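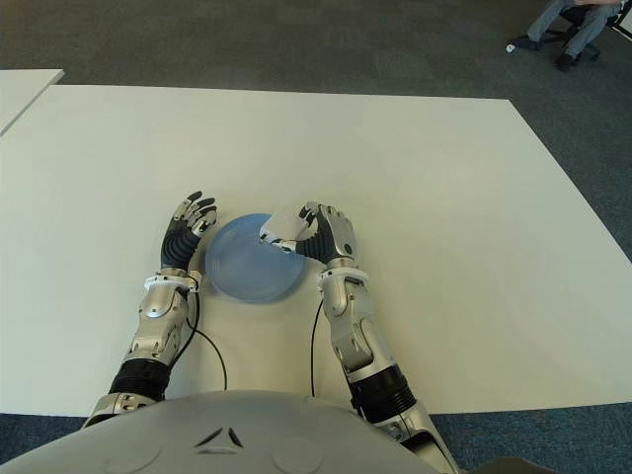 Wirthorpe Tableware Set: README

Version 4

Contents

1. Scope
2. Items
3. Table and surface
4. Layouts
5. File structure
6. Item record fields
7. Labeling rules
8. Washing and storage between sessions
9. Known problems
10. Changes since version 3
11. Terms of use

1. Scope

The Wirthorpe Tableware Set covers plates, bowls, cups and flat trays of the kind used in a home or a small canteen. It records what each item is, where it sits on a table at the start of a session, and where it sits at the end. It is meant for work on place setting, clearing and stacking.

The set does not cover cutlery, glassware or anything with a lid. Food is not included. All items are empty at the start and end of every session.

2. Items

There are 38 items in the current version. Each has a short code made of a class letter and a number.

P: plates
B: bowls
C: cups
T: trays

Plates make up the largest class. They were chosen to cover flat and raised rims, opaque and translucent plastic, and glazed ceramic. Pale items were included on purpose. A pale plate on a white table has a weak outline, and earlier versions of the set had too few of them to be of use to anyone working on edges.

Bowls are all round. Cups have one handle or none. Trays are rectangular and are used only in the clearing layouts.

Items were bought as singles or taken from mixed lots. Matching sets were split so that no two items in the same class share both shape and color. The exception is the stacking group, described in section 4.

3. Table and surface

Sessions use a white rectangular table. The top is wiped before each session and left to dry. No cloth, mat or tape is used in layouts A through C. Layout D uses a plain gray mat under each item.

The edge nearest the person or machine doing the task is called the near edge in all records. Left and right are given from that same side. Records made from the opposite side in version 1 were converted and no longer carry a separate flag.

Overhead lighting is left on for the full session. Blinds are closed. Shadows under raised rims are present in most sessions and are not corrected.

4. Layouts

Layout A, single item. One plate or bowl is placed near the middle of the near edge. The task is to pick it up, turn it or move it to a named side of the table.

Layout B, place setting. One plate, one bowl and one cup are placed in a row at the far edge. The task is to bring them to the near edge and arrange them with the bowl on the plate and the cup to the right.

Layout C, stacking. Plates of matching diameter are set out separately and collected into one stack. This layout uses the stacking group, which has 5 plates of the same shape in different colors.

Layout D, clearing. A finished place setting is moved onto a tray. The order is free. Items may be stacked on the tray if the stack does not pass the height of the tray handles.

A session contains 9 runs of a single layout. The table is reset by hand between runs.

5. File structure

items/
 one text record per item, named by code
sessions/
 one folder per session, with a run list and start and end positions
layouts/
 one text file per layout
notes/
 free text from the people running the sessions
CHANGES

All text files are UTF-8. Line endings are LF. Position files are comma separated with one header row.

6. Item record fields

code: class letter and number
class: plate, bowl, cup or tray
shape: outline seen from above
rim: flat, raised or none
material: plastic, ceramic or metal
finish: gloss, matte or frosted
clarity: opaque or translucent
color_main: color at the center
color_edge: color at the rim, if different
diameter_mm: widest measure across the top
weight_g: weight when dry
status: active, chipped or retired

The color_edge field exists for translucent items. Thin plastic reads lighter in the middle and darker where the material turns up at the rim, and a single color value gave poor matches. If the field is blank, the color is even across the item.

Color names come from the Voketti short list, which is copied into the items folder.

7. Labeling rules

Label the item, not its shadow. On pale plastic the two are easy to merge, most often on the side away from the light.

Mark an item as held when it is gripped at the rim or base. A hand above an item without contact is marked near. If one hand grips and the other does not, record each hand separately.

Partly covered items keep their full outline. Draw the hidden part of a round rim by following the visible curve. Do not guess the outline of a handle that is fully hidden; set handle_visible to no.

A bowl resting on a plate is two items. A stack is labeled from the bottom up.

8. Washing and storage between sessions

Plastic items are washed by hand in warm water with plain dish soap. Scouring pads are not used on frosted plastic. Ceramic items go in the dishwasher.

Dry items are stored upright in the Espinoza rack by class, with codes facing out. Code stickers are on the underside of each item and should be replaced when the print fades.

9. Known problems

Weights for cups were taken before the stickers were added.

The end positions for layout B were rounded to the nearest centimeter in December. Later files use millimeters.

P and T codes were swapped in the notes for a few early clearing sessions. The position files are correct.

10. Changes since version 3

Added the clarity and color_edge fields.
Retired chipped bowls and kept their records with the status changed.
Removed patterned plates, which now belong to the Curis set.
Renamed the field "lip" to "rim".

11. Terms of use

Free for research and teaching. Keep this README with any copy of the set. Changed copies need a new name and a list of changes in the CHANGES file.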